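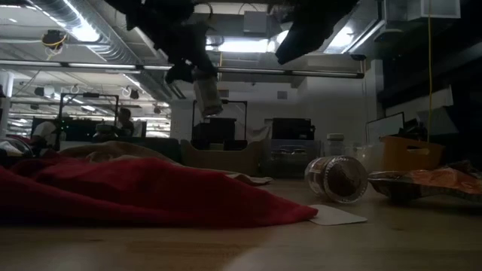 Week 8 notes: collecting demonstrations for the tabletop tasks

H. Oberholzer, 2023-06-22
These replace the April version. If you printed the April one, bin it, the episode lengths are wrong.

What we're after

A policy copies what you show it. So the examples are the program, more or less. Sloppy examples, sloppy program. Most of the marks in the Plillis assignment go to the data and only a few to the training run, so read this before you book a bench.

One episode = one attempt at one instruction, start pose to end pose. Two arms, one operator, one labeller. Swap roles after 8 episodes. Tired operators drift and you can see it in the joint traces.

Setting up the table

Cluttered is good. You want soft things (cloths), shiny things (foil snack bag), see-through things (jar, cup, bottle), flat things (a card), and bins at the back so there's somewhere to put stuff. Clear plastic is the hard one. Depth readings go patchy on it and the colour comes from whatever is behind. So put a clear item in at least half your episodes, please don't leave them all to the end of the booking.

Cloths: don't fold them neatly every time. Crumple, spread, half overlap two of them. A policy that has only ever seen a square red cloth will fall apart on a lumpy one.

Jars and cups: upright some of the time, on their side some of the time. A jar on its side can roll, so check that it's settled before you hit record.

Bins: move them between episodes. Last year Cruickshank group left theirs in one spot for the whole set and the arm learned the spot. Lovely success rate, until somebody shifted the bin.

Layouts

You have 16 layouts to cover. Sheet is on the Grutport page under Week 8. A layout tells you which objects and which rough region, the exact placing is up to you. Vary it. Rotate things. Let one object half hide another.

Two layouts are held out for testing. Do not record on them, not even for practice. If you do it by accident write it in the log and tell me, I'll swap in another.

Running an episode

Home both arms. Wait for the tone.
Labeller reads the instruction out loud, operator repeats it back.
Start recording, count one second still, then move.
Approach from above where you can. Slow down for the last bit before contact.
Grasp, lift clear of everything else, pause breifly, then carry.
Release with the object supported by the table or the bin. No dropping from height.
Back to home, one second still, stop.

The still second at either end matters. The trimming script looks for it and if it isn't there the script cuts into your motion.

About the pause after the lift. A few people asked whether it teaches the arm to hesitate. A bit, yes. But it gives us a clean point to split the episode into grasp and transport, and the labeller gets a chance to see if the object is slipping. Keep it short. Keep it the same length between operators, more important than the actual length.

Which arm?

Use the arm nearest the object. Crossing over is allowed only in layouts marked X. When one arm works the other stays parked up high, out of the cameras as far as it will go. It'll still be partly in view. Fine, as long as it's in the same place each time.

Failures

Keep them. Mark them F. A missed grasp followed by a good second try is worth having, becuase it shows recovery, and the policy will miss plenty on its own. Mark those R. What we don't want is the operator fishing about for ages. Limit is 2 retries then stop and mark F.

Throw away (mark T):
operator got the instruction wrong
a hand or sleeve over the table mid-episode
a camera dropped out
someone hit the e-stop

Labels

Write the instruction the way a person would say it. "Put the cup in the yellow bin." Not "execute pick place cup bin". Then write a second wording, different verb at least. "Drop", "move", "pop", all fine. Colour words are useful where there are two of something: red cloth, beige cloth. Don't use left and right unless you say whose left. Default is the operator's.

Also log: layout number, operator initials, arm, outcome letter, lights on or off. The ceiling tubes make strong highlights on foil and plastic and I want to be able to sort by that later.

Background

Don't clean up the room for the cameras. Other benches, frames, monitors, people sitting at desks, all ok. Somebody working behind you is normal and the policy needs to cope. Do ask before you record people though, and anyone who says no gets the bench kept free until they've moved. There's a sign-up sheet by the door.

Checks before you leave

Play back the first and last episode, all camera views. Not just one view.
Timestamps line up between views?
Gripper values actually change when the gripper closes? (Trillov logger sometimes writes a flat line. Restart it, redo the block.)
Episode count in the folder matches the log.
Upload, wait for the green tick, then wipe the local copy. In that order.

For next time

Read the section on copying errors in the course reader, the part where small mistakes push the arm into positions that aren't in the data. Come with one idea for what extra examples you'd collect to fix it. Half a page, drawings ok.

Also bring your log sheet. Paper or file, either one, but I need to be able to read the initials.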